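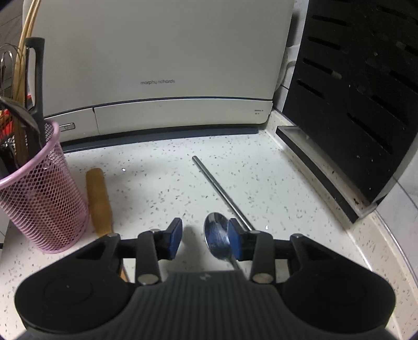 September 4, 2023

Up before six. Couldn't sleep past the trash truck, so I made coffee and started on the kitchen, which I have been putting off since we moved back from Haverford.

The utensils were first. Everything had ended up in the pink wire holder, and it had got to the point where pulling out the whisk brought the tongs with it. I took the lot out onto the counter and washed the holder in the sink. The diamond pattern catches flour and it took an old toothbrush to get it clean. Then I put back what we use: whisk, tongs, black spatula, the one with the red handle. The bamboo sticks went back too. They are too tall for any drawer we have. I meant to throw half of them out and didn't.

The rolling pin doesn't have a place. It was in the bread drawer in the old house, but the drawer here is too short by a finger's width. For now it lives on the counter, against the wall.

Silvan called at nine about the table. He can bring it over from Jumley if Gianni Tedesco lends him the van, and he wants 50 for gas, fair enough. I told him the doorway is narrow and the legs will have to come off. He said they don't come off. We'll see.

Wiped down the counter after that, including behind the Morphy Richards, where there were more crumbs than I expected. The speckles in the quartz hide everything. You have to run your hand over it to know whether it's clean. Found one of the good spoons back there, and a dime.

Angeliki stopped in at lunch and we had soup standing up, there being no table. She thinks the toaster should go by the window. I think the cord won't reach. She also returned the baking dish she borrowed in December, with the lid, so I take back what I said.

Afternoon was slow. Did the top cupboard and lined the shelf with paper. Ran out of paper halfway along the second one — the store in Wutcombe had it for 99 cents a roll, and I should have bought more than two.

Still to do: under the sink, the spice jars, a hook for the oven mitts. Call Silvan back about the legs.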